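Scoring a shed with a busted G2, what do you do with the spread credit?

Novunness Outdoors Forum > Shed Hunting > Scoring and Measurement

ridgeline_tom
Posted December 8, 2025

Looking for input on a measuring question. I have a matched set of whitetail sheds picked up on the same ridge, both sides from the same buck as far as I can tell from the bases. Right side is a clean 5-point. Left side is a 5-point with the G2 snapped off well below the tip. The break is old and the edges are rounded, so it happened while he was still carrying it.

Two questions.

First, do you measure the broken tine to the break and take the full deduction on the difference, or do you estimate original length for your own records? I know what a scorer would do. I am asking what people put in their logs.

Second, spread. There is no skull, so there is no real inside spread. I have seen people set sheds in a Tillo bracket, eyeball the angle, and write down a number like it means something. I have also seen people use a flat guess for every set. Neither one seems sound to me.

For what it is worth, I use a quarter-inch steel tape for circumference and a flexible cable for main beam. I get repeat readings within an eighth most of the time.

graybark
Reply

Measure to the break. A tine that isn't there has no length. If you want to note an estimate, put it in a separate column and never add it in.

On spread, leave it blank. I score each side alone and log two numbers. Adding them together is fine as long as you label it as combined sheds with no spread.

cedar_swamp_58
Reply

Disagree with graybark on spread. If you have trail camera pictures of the buck facing the camera with both antlers on, you can scale the spread off ear width or off a known beam circumference. It will not be exact. It will be a lot closer than nothing, and a set of sheds with no spread number is hard to compare against a rack on a skull.

I have done this on 13 sets. On the ones where the buck was later killed and taped, I compared the scaled spread from his hard-horned pictures that fall with the taped spread, and the worst miss was under an inch.

graybark
Reply

How do you handle head tilt? If his nose is down or he is quartered even slightly, the beams foreshorten and ear width changes by a different amount. Ears also rotate. An alert deer and a relaxed deer give you two different rulers.

cedar_swamp_58
Reply

I throw out any picture where the ears don't match side to side. That gets rid of most of them. Then I take the median of what is left. If I have fewer than 5 usable pictures I don't log a spread.

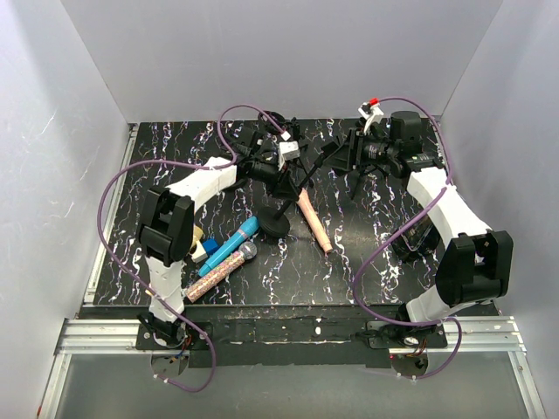 The other thing that helps is scaling off two references and checking that they agree. I use ear tip to ear tip in the alert position and the beam circumference between the burr and the G1, which I can tape on the shed itself. If the two give spreads more than an inch apart, I drop that picture as well. The circumference has to be converted to a width first, and the beam isn't round there, so I put calipers on the shed to get the wide axis.

ridgeline_tom
Reply

That is more careful than what I was picturing. I have a decent run of pictures of this deer from a mineral site on the Olitz side of the property, but they are mostly July, in velvet. I assume velvet rules out the beam reference.

cedar_swamp_58
Reply

Yes. Velvet adds thickness and it isn't uniform. Growth also isn't finished in July. Don't use anything before he is hard-horned.

bonepile
Reply

I think all of this is too much work for a number that can't be entered anywhere. Weigh them, tape them, take a picture next to a ruler, move on. I have over 100 sheds on the wall and the only measurements I have ever gone back to look at are base circumference and weight, to tell whether two sheds from different years are the same deer.

One thing on weight though. Weigh them the day you bring them in and again a month later. Sheds that sat in wet ground lose a noticeable amount as they dry, and if you compare a wet one against last year's dry one you will think he grew.

graybark
Reply

Agree on drying. Tape readings move too, mostly in the beam. Skull-attached racks have a drying period before official scoring for the same reason. I wait 60 days on sheds to keep it consistent.

Don't agree that base circumference tells you same deer. It goes up with age and then it can level off or drop. The burr shape and the set of the brow tine are better. I have a run from one buck where the right brow tine leans in toward the beam on every shed, and the circumference is all over the place.

bonepile
Reply

I said I look at it. I didn't say it was the only thing I look at.

mudflap_rolland
Reply

Back to the tine. I log it both ways, same as graybark's separate column, but I use the matching G2 from the good side as the estimate. Left and right G2s on a typical deer are usually close. If you have last year's set it is even better, you can take the left-to-right difference from that year and apply it.

On the Tillo bracket, the problem is the ball joints. They hold any angle you like, so the spread is whatever you decide it is. It's fine for display. I have one by the door at the Rolland place and I wouldn't take a tape to it.

ridgeline_tom
Reply

I do have his left side from last year, but not the right. So I can compare left G2 to left G2 across years but can't get the side-to-side difference.

mudflap_rolland
Reply

Then I'd use this year's right side straight across and write down that you did. Last year's left is useful as a sanity check on the low end - if your estimate comes out shorter than what he grew a year younger, look at it again. Mature deer can go backward, so that isn't a hard rule.

graybark
Reply

Still would not add it to anything.

ridgeline_tom
Reply

Understood. Current plan: score each side alone, left G2 measured to the break, estimate in its own column with the right G2 as the source. Spread stays blank until I go through the fall cards and see how many straight-on pictures I have in hard horn. If I clear 5, I'll run it the way cedar_swamp described and post the readings with both references so people can pick at it.

Also going to reweigh both in a month. They came out of a seep and the left one is still dark on the underside.

cedar_swamp_58
Reply

Post the rejects too if you can. I would like to see how much the ear reference drifts on a deer I haven't measured.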